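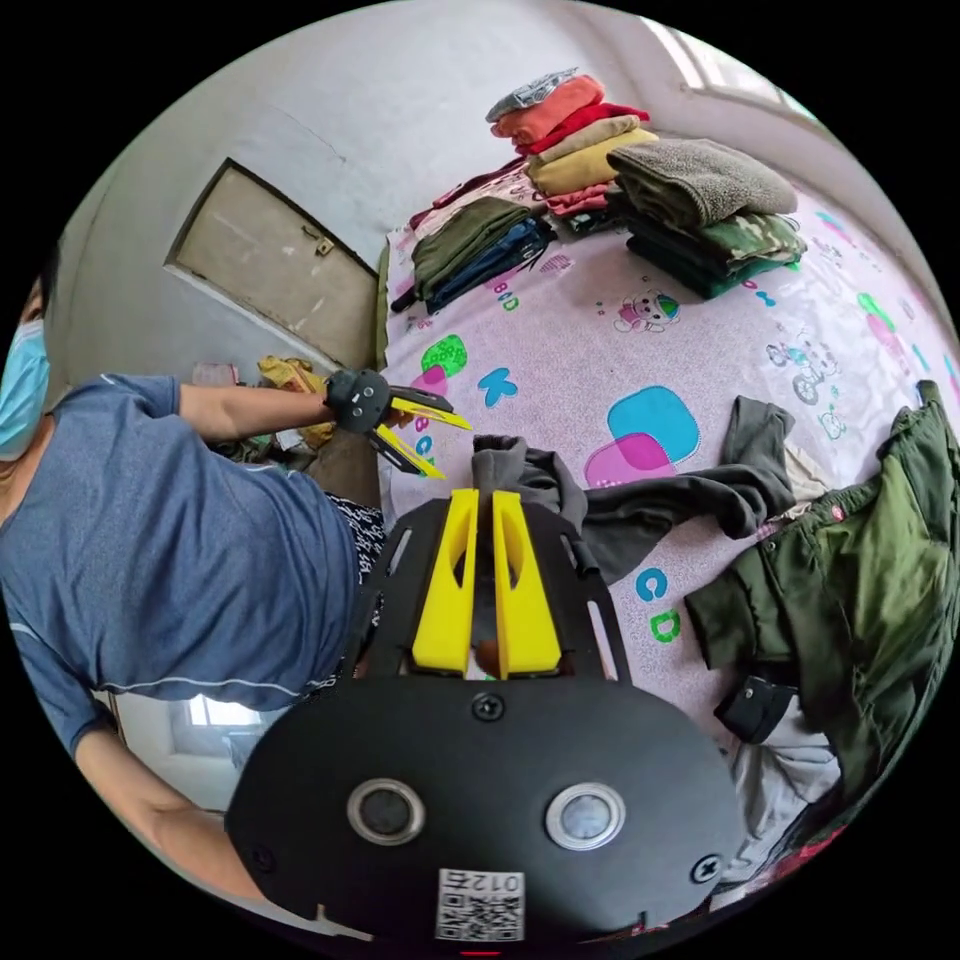
Dilla is a set of lap times and race results from the Mandeck short track, put together over a whole lot of evenings by me, Areti Ververidis, and I'm so glad you found your way to it! It holds 506 race entries, from heats through features, and each one is a single line in a plain CSV file. I typed up most of them at home from paper score sheets, usually with laundry still to be done, and a dark gray shirt or something like it stretched out over the bed sheet with one sleeve sticking out is a pretty fair picture of how my race nights at home go. The track side of things is much tidier, I promise.

What's in the files

results.csv has the finishing order, car number, class, laps completed and the reason a car dropped out (if the scorer wrote one down, and bless the ones who did).
laps.csv has lap times for the 50-lap features only. Heats were never timed lap by lap at Mandeck, so please don't go looking for them.
drivers.csv matches car numbers to drivers. A few drivers swapped numbers in April, right at the start of the season, and those rows have a start date and an end date.

Things to know before you use it

Times are in seconds. Feature 59 was stopped for rain and restarted, and I kept it as 2 separate parts with the same race number, so add them together if you want the full distance. Late model results from the Paisan Cup follow the points system used that night, and it doesn't match the regular season one. Blank cells mean the sheet was blank or I couldn't read the handwriting. I never guessed.

Fixes and thanks

The last update was Dec 12, 2025. If you were there and remember a finish differently, open an issue and tell me the race number, and I'll go back to the sheet and check. The timing export came through Surnico, and the column names in laps.csv are still theirs.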